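Zimudum planning stack: frequently asked questions

Scope: the task planner, the replay tool and the label checker. Hardware questions go to Josiane Leclerc.

Which tasks does the planner cover in this release?

Three families: button press, switch toggle and plug insertion. Button press on power strips is the reference task, and every new build is run against it before anything else. Drawer and lid tasks are still on the Mosquera branch.

How do I line up the two hand-held gripper streams?

Run the sync step before the planner sees any data. It matches the streams on clock first and on motion second. If the offset after matching is above 30 ms, the episode is marked "hold" and stays out of training. You can change the limit in the config file, but Natália Garcia would like to hear about it first.

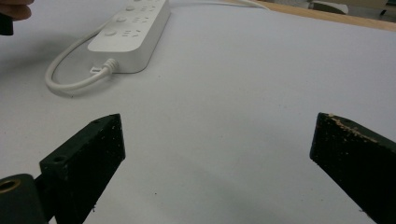 The motion match needs at least 2 seconds in which both grippers move. Episodes with less than that fall back to the clock alone and get a warning in the log.

Why does the checker reject my contact labels?

Most rejections come from labels placed on approach. A jaw tip close to a button is not a contact, and a single view often can't settle the matter. Label the approach as "near", then step forward until the other stream or the force trace agrees. The checker accepts "near" for up to 100 steps in a row.

The power strip has several identical buttons. How does the planner pick one?

By order along the strip, starting from the cord end. The index is stored in the task file as target_slot and starts at zero. Do not use left and right - those change with the view.

Does the cord need its own mask?

Yes, if it lies on the table inside the work area. White cord on a white surface is the weakest case for our segmenter. Anatole Le Goff keeps a set of hand-drawn masks for it in the Prevo folder.
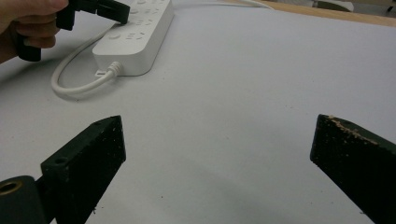 Page last changed: 8/4/20 (T. Baudry)

Can I replay an episode without the planner?

Yes. Start the replay tool with the planner flag off. It sends the recorded jaw width and pose straight to the controller and skips the collision check, so use the simulator first.

What happens if the target leaves the view?

The tracker holds the last pose for 3 frames and then drops it. After a drop the planner stops and asks for a new detection. It does not guess from the cord or the table edge.

Where do I report a bug?

In the Kallov tracker, under "planning". Attach the config file and the episode log. Eskil Sandberg sorts new reports, and fixes that miss this release will go into the September build.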